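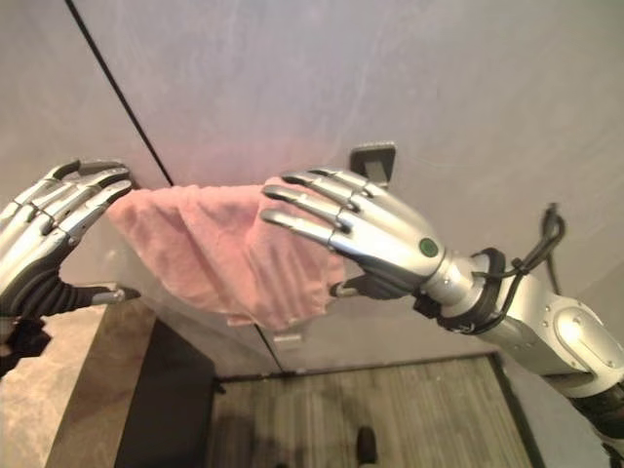 Progress report to the Gerkmont fund, period ending February

The linen service at the Plelitberg residence handled 1,646 towels in the period, against a planned 1,000. Terry-cloth bath towels made up most of the load. Faded pieces remain in use where the loops are sound — replacement is limited to torn or thinning stock.

The Yeom laundry room received 30 additional shelves. Hanging space is still short, and Pokside requests approval to move the unspent shelving balance to wall rails.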